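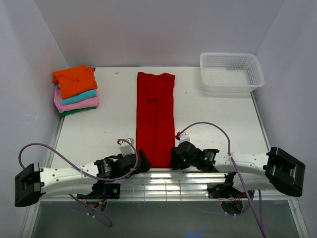 10 July 2023

Rinse water, again

Started the second round of bleed trials this morning and I'm already behind on labels, so I'm writing this down before lunch while I still remember which jar is which. (Last round I didn't, and we all know how that went.)

Same setup as before: cotton jersey swatches dyed with the Flolluteo reactives, each one stitched to a strip of undyed cotton, washed in the small drum, then the strip compared against the gray scale under the daylight lamp. Wash temp was 4 degrees over what I'd set by the time I checked the probe, so I let it come down and started the clock over. The Liao controller overshoots on the first cycle of the day, every time! Run it once with nothing but water before you put swatches in.

Turquoise came out a mess. The strip was clearly blue, a 2 at best, and the rinse jar looks like mouthwash. Orange did fine. Pink did fine too, which surprised me a little, that batch had been sitting mixed over the weekend and I'd more or less written it off. Dark green I want to repeat, the stitching came loose and the strip spent half the wash balled up in a corner of the drum.

Shufen Shao thinks the turquoise trouble is all in the soaping. We've been doing one hot soap with Camis and a cold rinse, and she'd like two hot soaps with a plain hot rinse in between. I think it's the salt, we're rinsing it out too late, but her way is quicker to test so we're doing hers first. Loser cleans the drum filter.

Red

Only did one piece of this and only up to the first rinse. Scarlet is always slow. The water was still pink when I stopped, and I don't want to guess at a grade from that. I'll finish it tomorrow with fresh soap. 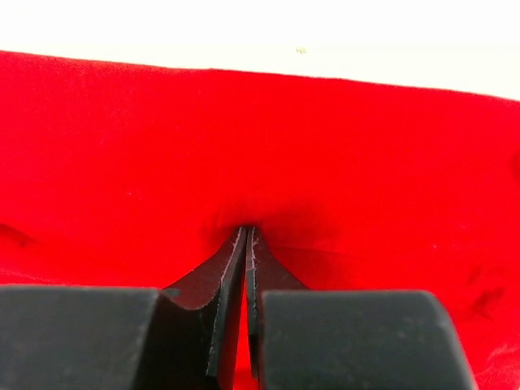 For tomorrow

Turquoise, two soaps, 5 minutes each, hot rinse between. Use the 2000 ml beakers, the little ones slop over when you stir.

Green repeat. Sew the strip down on all sides this time, me.

Swatch 73 has no label and I found it behind the sink. If anyone knows what it is, write it on the bag.

Trondlow called about their September order and wants grades for every shade in it. I said yes. Need to order more gray scale cards, ours has a coffee ring on it.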